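Home | Equipment | Planning Guides | Reviews | Training | Contact

Review: Tillik hand-held gripper pair, reviewed for small programs with a fixed equipment budget

Reviewed by Beathag Carnegie, Equipment Planning Office
78 shares | 8 comments

This review is intended for colleges, training centres and small laboratories that are preparing an equipment request and have been asked to price hand-held grippers. The Tillik pair was assessed over one term against the needs of a teaching program with an intake of 19 students. It was bought at the ordinary price through our usual purchasing process. The supplier had no part in the assessment and did not see this text before publication.

Scope

The Tillik is sold as a matched left and right set. An operator holds one unit in each hand and carries out a task at a table, and the movements are recorded for later use in training a robot arm. The set does not include an arm. Departments have on more than one occasion approved a purchase in the belief that it did, and the product name on the quotation should be read with care.

We compared the Tillik with the Soser single-hand unit, which we already owned, and with a quotation for the larger Toivonen system. The Toivonen was not tested. It is mentioned below only where its price or delivery terms affected our planning.

Handling

The grippers are held from below, with the weight resting across the palm. Most students were comfortable with this grip within their first session. Those with smaller hands found the closing action tiring and asked for shorter turns. We now schedule sessions of 60 minutes with a break at the midpoint, and programs should allow for this when they calculate how many students one set can serve. Our first timetable assumed continuous use and had to be redrawn.

The closing action is even and predictable. Small parts can be picked up and set down with reasonable control, although thin flat items remain difficult. Lifting a lid from a shallow plastic case is a fair test of any two-handed set, and we recommend asking the supplier to demonstrate it before an order is placed. The Soser unit cannot attempt the task alone, as the case must be steadied by some other means.

Cables

Each unit in the pair is cabled. This is the feature most likely to affect room planning. The cables must be long enough for the operator to reach the far side of the table without strain, and they must leave the work area without crossing a walkway. In our room the first layout placed the outlets on the wrong side, and we paid for an electrician's visit that had not been budgeted. The cost was modest but the delay was not, as the visit could only be arranged for a Friday near the end of term.

The connectors themselves have held up well. One cable was replaced under warranty after it began to drop its signal when bent sharply near the plug. The replacement came promptly and without dispute.

Table and surroundings

The supplier's planning sheet gives little guidance on furniture. We found that a plain, pale work surface made reviewing the recordings easier, and that the table should be deep enough to leave space behind the task items. A heavy table is worth the additional expense. A folding model we tried first moved whenever an operator leaned on it, and it was returned to the classroom it came from.

Curtains or blinds should be considered where the room receives strong afternoon sun. These are often left off equipment requests because they are seen as a building expense. If the building budget will not carry them, they must be added to the project.

Software

The recording software is adequate. Sessions are named automatically by time, and the names cannot be changed until the recording has been closed. Students found this awkward. Export was dependable, but the files are large, and we had to purchase additional storage in December, well ahead of our forecast. The software licence is renewed annually and covers a single computer. A second licence must be bought at full price.

Training materials consist of a short printed guide and several videos. The guide is clear on setup and says almost nothing about maintenance. We have written our own cleaning and inspection sheet, and other programs will need to do the same.

Budget notes

The purchase price of the set was the largest single item, but it made up a smaller share of the total than our first request assumed. Readers preparing a submission should enter the following as separate lines, so that none is lost when the request is reduced:

Software licence, for each year of planned use
Spare finger sets, at least two
Data storage
Electrical work and cable covers
Table, stands and any window coverings
Staff hours for setup and for supervising sessions

Staff hours were our most serious error. We budgeted for setup and made no allowance for supervision, and the difference was met from another program's funds.

The Toivonen quotation included delivery, installation and a day of training. Its price was well beyond our limit for the year, though the gap narrowed once our own extra costs were added to the Tillik. Programs with a larger capital grant should obtain both quotations in full before deciding. The Soser remains a sensible choice for one-handed exercises and for demonstrations to visitors.

Assessment

The Tillik pair is recommended for programs that already have a suitable room and a member of staff familiar with the recording process. It is recommended with reservations for programs starting from nothing. The licence terms are the main weakness, and we have asked the supplier to consider an education rate. We have not yet had a reply.

Reader comments

wastetti_lab: Agree on the cable covers. Ours were ordered as an afterthought and arrived a month behind everything else.

M.P.: Does the warranty include the finger sets? Our reseller gave us two different answers.

Equipment Planning Office: Fingers are treated as consumables under the terms we signed. Please check your own contract.

northbench: Our licence renewal went up in the second year. Worth asking for a fixed rate in writing.

Load more comments

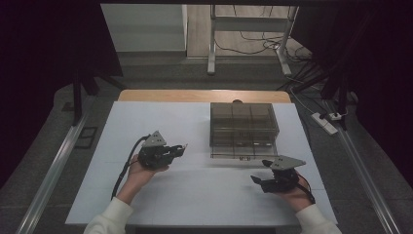
Should a program buy a second set of grippers in the first year?

Most programs should wait. One set will show how many supervised hours the staff can offer, and that figure usually limits use before the equipment does. The money is better held for storage, spare fingers and the second year's licence.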